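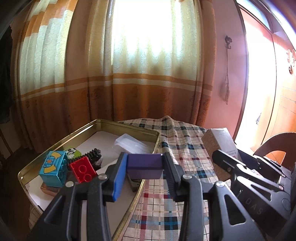 Jillotetti replied that the slip sounded like a pad problem and asked whether both fingers carried the same rubber before anyone touched the linkage.

They did not. The right-hand finger on unit A had an older black pad, the left a blue one. Ticket reopened on that basis.

Print this page
E-mail this page

Ticket 678 — Gripper loses small blocks on lift
Project: Flevatow (hand-held gripper pair, home build)
Status: Open, workaround in place
Opened: May

Reported problem

Blocks rotate in the jaws when lifted from the tin. The purple block is the worst case. It is narrow, and the grip line ends up above its center. The red brick also slips, but only when gripped across the studs. Trigger travel feels normal and there is no play at the pivots with the jaws open.

Setup

Kitchen table, cloth on, window behind. Blocks start in the metal tin with the white liner. Unit A is the one with the fault. Unit B has the same body and trigger and shows no fault on the cardboard-colored block.

Log

1. Checked the pivot screws on unit A. One was a quarter turn loose. Tightened it. No change in slip.

2. Wiped both pads with alcohol and let them dry. Slip was less frequent for the first few lifts, then back to the old rate.

3. Ran 20 lifts with the purple block, same starting position. Dropped 4. All four rotated toward the finger with the old pad.

4. Swapped the pads left to right. The rotation changed sides with the pad. This rules out the linkage and the trigger return.

5. Fitted a matching blue pad from the Avar spares bag on both fingers. Pad seated flat, no glue at the tip — glue there makes the rubber stand proud and the jaws close on a corner. Repeated the purple block with unit B working beside it.
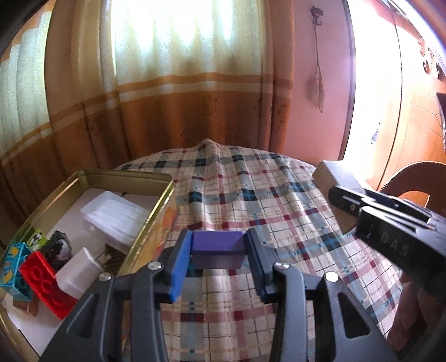 6. Repeated the run with matched pads. No drops from the tin. One slow rotation when the block was picked up by its narrow end, which I put down to the grip position.

7. Endurance run. More than 100 lifts on the same pads, mixed blocks. The left pad began to creep at the base near the end of the run. Pressed back by hand, held for the remaining lifts.

Open items

Pad creep at the base. McIntyre suggested a thin strip of double-sided tape under the lower half only. Tape on order.

Cloth bunches under the tin when both units pull at once. Try clips at the table edge.

Do not close until the taped pad has done a full run.

Print this page
E-mail this page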